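The Smoky Green Box

Yi-chun Chien found the box on the bottom shelf at Pridel, behind a stack of cake tins, and she loved it at once. It was plastic, a smoky green you could nearly see through, with a lid that swung up and a tray full of little compartments. She carried it to the register held flat in both hands like a pizza.

"For fishing?" asked the boy at the counter.

"For buttons!" said Yi-chun.

She told him the rest while he looked for a bag, because she was too happy to keep it in. Her aunt had closed the tailor shop in August after a whole working life on Orent Street, and out of everything in that shop – the steam iron, the long mirror, the dress forms with their pinned-on waists – Yi-chun had asked for the buttons. There were 3,968 of them. Her aunt had written the number on a piece of masking tape and stuck it to the side of the cookie tin, and under the number she had written COUNTED TWICE.

"That's a lot of buttons," said the boy.

"I know!" said Yi-chun. "Isn't it wonderful?"

The Tin

She knew perfectly well they wouldn't all fit. The tin was so heavy she had to slide it down the hallway on a bath mat. But the box wasn't meant for all of them. It was meant for the best ones, the ones she would want to reach for, and picking those out was going to be the finest evening she'd had in months.

She made tea, pushed up her sleeves and put both arms into the tin nearly to the elbow. Oh, the sound of it! Like a beach when the wave pulls back. Up came coat buttons as big as crackers and shirt buttons thin as fish scales. Up came a thimble, a bus token, and a whole card of blue glass flowers still sewn down in rows, with the name Hubáček printed across the top in curly gold letters and the price, 80 cents, in pencil on the back.

She had forgotten about those. When she was seven she had wanted those blue flowers more than she wanted a dog. She used to stand on the step stool by the cash drawer and ask to hold the card, and her aunt, mouth full of pins, would nod and let her, and then hold out a hand for it when the next customer came in. Yi-chun had always supposed they were being saved for somebody grand. A bride, maybe, or a singer.

She propped the card against the teapot and kept going. By ten o'clock there were saucers all over the kitchen floor – brass in one, horn in another, reds in the soup bowl, and a special egg cup for the ones shaped like animals. There were two foxes. She was thrilled about the foxes.

She called her aunt, who was still up and watching the Ikico cooking hour with the volume too high.

"Who were the blue ones for?" Yi-chun asked.

"Which blue ones?"

"The glass flowers. The Hubáček card."

The television went quiet. "Those," said her aunt. "A salesman left those. I never had a dress good enough, and then I never had a niece who'd stand still for a fitting. Are you eating properly?"

Yi-chun said she was. She looked at the tea and the half a cracker and said it again with more feeling.

"Bring me some cloth, then," said her aunt. "I gave up the shop. I didn't give up my hands."

The Long Compartments

In the morning she cleared a space on the white tabletop, laid the green box down and opened the lid all the way back. The dividers ran side by side down the tray, pale with darker green along their tops, and she stood over them with a saucer in each hand, deciding. Brass toward the back? Foxes in front, where she'd see them first? It was a delicious problem and she was in no hurry to solve it.

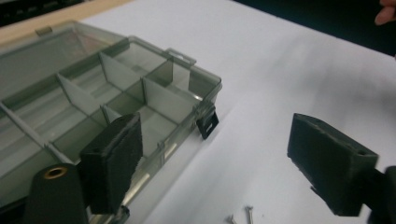
A Yard and a Half

The fabric store opened at nine and Yi-chun was on the sidewalk before that, with the Hubáček card in her coat pocket, wrapped in a clean handkerchief. She held it up against every bolt of cotton in the place. Gray was too sad. Yellow was lovely but bossy. Then she turned the corner by the linings and there was a soft cream linen, a little rough under the thumb, and the blue flowers simply lit up against it.

"What are you making?" asked the woman with the scissors.

"I'm not making anything," said Yi-chun. "I'm going to stand still for a fitting."

The woman laughed and measured out a yard and a half, then looked at the card again and cut it a bit generous.

Her aunt had the door open before Yi-chun reached the top of the stairs. She had the tape measure around her neck already, and a row of pins between her lips, and she pointed at the step stool.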